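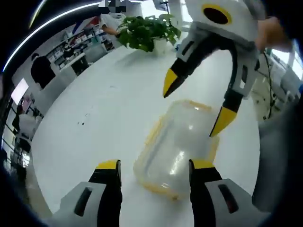
Figure 2. Two grippers at the clear box, Heltside workshop.

4.2 Handling trials
Ermelinda and I built the pair over July on the shared bench. The finger pads are our third design — the first two shed their rubber into the glue pot. A box on its side proved the meanest target on our list, and we logged 144 tries at it. Amado Sarmiento marked our notes "optimistic". Cable routing is still unsolved and moves to section 6.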